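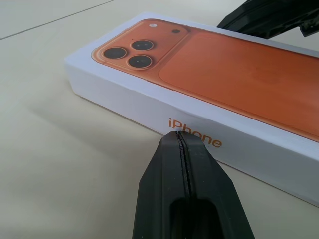
返修品复检线 机械臂工位安全与作业检查表(附意见)

场所:Cotonex,Hồ 仓库,复检包装区
设备:Wirnden 桌面夹爪工位,由 Rornisov 项目组安装调试
检查时间:2022年5月
检查与填写:Châu Mai(班组安全代表)
适用范围:手机零售盒的抓取、翻面、对位、放回。不含拆封、不含电池处置。

填写说明
共 14 项。每项结论分为“合格”“有条件合格”“不合格”“未能检查”。备注栏写不下的接在该项后面写,请不要删短之后再转发。上一版转到办公室时意见栏被合并成一句“现场反馈总体良好”,我没有写过这句话。
凡是我没有亲眼看到设备运行的,一律写“未能检查”。供应商口头说明的,写明是口头说明。

一、停机与隔离

1. 急停按钮位置与可达性
结论:有条件合格
按钮在操作员右手侧,站着够得到,按下以后手臂停止,当面试过。坐着的时候要侧身,矮个子的同事要离开椅面才能碰到。项目组说这个工位“设计上是站姿作业”。可是椅子是他们自己搬来的,排班表上写的也是坐姿岗。两种说法请先统一成一种,再来谈按钮合不合格。
另外,按钮旁边不许再放胶带座。检查时我挪走了一个,下午去看又放回来了。

2. 急停后夹爪的状态
结论:不合格
急停以后手臂不动了,夹爪保持原来的开度,盒子仍然夹在两指之间。说明书的要求是“保持抓持以防坠落”,这对盒子有好处。假如夹住的是手指呢?我问了怎么在断电状态下把两指分开,现场没有人能马上答上来,后来有人去翻电脑里的文件。
要求:手动松开的步骤打印出来,贴在工位上,用中文和越南文。每个上岗的人亲手做一遍,签名。只看演示视频的不算。

3. 上锁挂牌
结论:有条件合格
电源处可以上锁,锁有,牌子有,钥匙只有一把,由项目组保管。夜班没有项目组的人。请把钥匙交到班长处,并登记。

二、夹爪与工件

4. 指爪外观
结论:合格
两侧黑色指爪没有看到缺口和翘边,斜面和指尖擦拭过,布上没有掉色。指爪中间的缝和靠根部的凹口容易藏纸屑,清洁表里没有写到这两个位置,请补上。
提醒一句:清洁一栏现在写的是“由设备自行提示”。我站在旁边看了很久,没有看到任何提示。

5. 夹持力与挤压风险
结论:未能检查
我没有拿到夹持力的数值,只拿到一句口头说明:“力很小,夹鸡蛋都没事。”我们线上不夹鸡蛋。请提供当前参数下的实测记录,写明是谁测的、用什么测的、测的是指尖还是指根。在拿到之前,本项不能勾。
也请不要把“协作型”三个字当作数值填进来。上一份风险评估里凡是填不出数字的格子,填的都是这三个字。

6. 对盒体的影响
结论:有条件合格
白色盒壁很容易留印子。夹爪从长边进去,指尖挨着的位置离侧面的橙色“iPhone”字样很近,稍有偏斜就蹭在字上。人拿盒子的时候托底,手掌压不到字,这一点做熟了的人都知道,谁也没有写进规程,所以项目组调试时没有考虑到。
目前的抽检办法是由人拿起来对着灯看侧壁和盒盖图案。也就是说,过去拿一次盒子能完成的动作,现在变成机器拿一次、人再拿一次。这一次重复的拿取没有出现在任何一张工时表里,请补进去。
蹭伤的盒子算谁的?现行规定是“最后接触者负责”。最后接触的永远是人。这条规定在这条线上必须改,改之前我建议抽检员不在责任栏签名。

7. 盒子摆放角度
结论:有条件合格
盒子斜着放,夹爪也会去对位,我看到的几次里两指都能分到盒子两侧。摆得靠近台面拼缝时会怎样,没有试,项目组说“应该一样”。请试过再说。
对同事来说,麻烦在别的地方。为了让系统少停,大家已经开始替它把盒子摆正。没有人下过这个指令,可是停一次要写一张停机单,摆正一下不用写,于是人人都摆正。摆正的动作要把手伸进夹爪的活动范围,见第 9 项。

8. 腕部相机
结论:有条件合格
相机装得牢,线缆固定过。镜头清洁周期没有规定。
我关心的是画面存在哪里、存多久、谁能调看。回答是“只看盒子”。操作员伸手摆盒子的时候,手、袖口、工牌都有可能进到镜头里。请书面答复三点:保存期限;是否用于个人绩效;离职人员的画面怎么处理。没有书面答复以前,我按“可能用于绩效”来告知同事,这样比较稳妥。

三、人员与空间

9. 手进入活动范围
结论:不合格
规程写的是“运行中严禁伸手”。检查当中,运行时伸手发生过,而且发生得很自然,当事人自己都没有注意到。我不打算在这里写是谁,问这个没有意义,换谁坐在那里都一样。
原因写在第 7 项了。一条规程要是每天都得违反才能完成定额,违反它的就不只是操作员。
要求:要么加装真正能挡住手的防护,要么把摆盒子的动作放到手臂停下之后,并把这段等待算进节拍。贴一张“注意夹手”的黄色标签不算整改。标签已经有了。

10. 通道宽度
结论:合格
工位后方通道实测 600 毫米,与图纸一致。前提是纸箱不堆在那里。检查当天没有堆,我提前一天发过通知,所以这个合格请打折扣看。下次不通知。

11. 照明、噪声、座椅
结论:有条件合格
台面颜色很浅,灯又直接照在上面,看久了眼睛发酸,几位同事都讲过。给相机用的光线,人不一定受得了。请项目组告诉我们照度能下调多少而不影响识别,不要反过来问我们能不能戴有色眼镜。
噪声不高,说话不用提高声音。夹爪开合有一种短促的响声,单听没什么,整班听下来有人说下班以后耳朵里还在响。没有仪器,记录在此。
座椅见第 1 项。

四、工作内容与人员安排

这一部分原表没有,是我加的。办公室认为它不属于安全检查。我认为一个人做什么动作、做多快、旁边有没有人,都属于安全。

12. 节拍与定额
结论:不合格
项目介绍里写的目标是每班 600 盒。我请求查看这个数字怎么来的,得到的回答是“设备能力”。设备能力是按手臂不停算出来的,不含停机、补料、抽检、换指爪、擦镜头,也不含人去厕所。
现在这个数字写在班前会的白板上,成了人的定额。达不到的时候,停机单要求填写“人为原因”或者“来料原因”,没有“设备原因”这一栏。表格这样设计,统计出来的结果当然是设备从来没有问题。
要求:停机单增加“设备原因”和“原因不明”两栏;白板上的数字在试运行结束以前撤下来。试运行什么时候结束也请写明,我问过,没有得到日期。

13. 岗位变化
结论:未能检查
这条线原来一班七个人,轮着做:拆托盘、看盒盖、看侧壁、对标签、装箱。一个人手腕累了,就换去对标签。现在机械臂拿走的是最好拿的那一段,盒子平放、表面干净、尺寸统一。剩给人的是弯角的盒子、贴歪的封条、标签对不上的退货,还有守着机器等它停。
项目介绍说员工将“从重复劳动中解放出来,转向更高价值的工作”。我逐个岗位看过去,看到的是补料、摆正、复位、擦拭、填单。哪一个是更高价值的工作,请指给我看。如果指的是复位,那么请按复位岗的标准培训和定级,工资表也跟着动。
听说下一步每班人数要减。“听说”两个字是故意写的,到今天没有书面通知。我只能写:按目前的布置,人再少,轮换就做不成了。一个人整班盯着同一个夹爪,容易走神,走神以后再伸手,又回到第 9 项。
有一件事要公平地写下来。拿盒翻面这个动作以前伤手腕,有同事因此调过岗。现在这个动作少了,调走的那位同事来看过,说早几年有就好了。我同意她的说法。我反对的是拿这一个好处去抵其他所有项目。

14. 培训与语言
结论:不合格
培训记录齐全,每个人都有签名。抽问的时候,急停以后怎么恢复运行,有人答得上来,有人把恢复和复位弄混了。培训课件是英文,讲的人用中文口译,越南籍同事靠旁边的人再转一道。转了两道以后,“先确认夹爪内无工件”变成了“先把工件拿出来”。这两句话差一只手。
要求:课件译成中文和越南文,由会操作的人校对。培训签名分成“听过”和“做过”两栏。上岗只认“做过”。

五、项目组的书面回应与我的意见

以下为 Rornisov 项目组看过草稿以后的回应,我原样摘录,后面是我的意见。

回应:关于第 2 项,急停保持抓持属于行业常见做法。
意见:我没有要求改做法,要求的是松开步骤。请回答松开步骤。

回应:关于第 5 项,参数属于供应商技术资料,不便提供。
意见:不便提供,我就不便勾选。可以由供应商的人到场,当着我们的面测一次,数值写在本表里,别的资料我们不看。

回应:关于第 9 项,建议加强员工安全意识教育。
意见:员工意识没有问题,他们清楚得很,伸手不安全,停线要写单子。请处理单子。

回应:关于第 12 项,600 盒为参考值,不作考核。
意见:好。那么请在白板上的数字旁边写“参考值,不作考核”,由写白板的人签名。

回应:关于第四部分,建议另行讨论,不列入安全检查表。
意见:不同意。另行讨论可以,表里照样保留。以往“另行讨论”的事项,我手上有一叠,没有一件有会议记录。

六、整改跟踪

第 2 项:松开步骤张贴并实操。负责:项目组。状态:已答应,未张贴。
第 3 项:钥匙移交班长。负责:项目组。状态:已完成,登记本第一页有签收。
第 4 项:清洁表补充指爪缝隙和凹口。负责:班组。状态:已完成,我自己写的。
第 5 项:夹持力到场实测。负责:供应商。状态:无回复。
第 6 项:修改责任规定,补计抽检工时。负责:生产办公室。状态:答复为“研究中”。
第 8 项:画面保存与用途的书面答复。负责:项目组、人事。状态:互相转过一次,目前在人事。
第 9 项:防护或节拍调整,二选一。负责:项目组。状态:又送来一张标签,比原来的大。退回。
第 11 项:照度下调试验。负责:项目组。状态:试过一档,相机识别正常,眼睛舒服一些。请保持这一档,不要调回去。
第 12 项:停机单加栏。负责:生产办公室。状态:“设备原因”已加,印在背面。请印在正面。
第 14 项:课件翻译。负责:培训。状态:中文稿已收到,用词多处像机器翻的,“夹爪”一会儿叫“抓手”,一会儿叫“钳子”,同一页里三种叫法。请统一为“夹爪”。越南文稿未收到。

七、总体结论

有条件允许白班试运行。夜班在第 2、5、9 项关闭以前不得开动,理由是夜班没有项目组人员在场,出了事只有线上的同事自己处理。
允许试运行不等于验收。请不要在周报里写“已通过班组安全检查”。要引用,请引用本表全文。

补充意见(手写,转录)
有同事问我是不是反对上机器。我对机器没有什么意见,盒子谁拿都行。我要看的是停机以后谁去处理、蹭坏了谁来赔、省下来的时间归谁。这几个问题在演示会上我问过,主持的人说时间关系先看下一页。下一页是手臂夹盒子的视频,放得很快,后来才知道是加速过的。
以后演示请用原速。

抄送:班长;生产办公室;Rornisov 项目组;工位旁文件夹留一份纸质
填写人:Châu Mai
班长签收:
生产办公室签收:
项目组签收:(来人未带笔,改日)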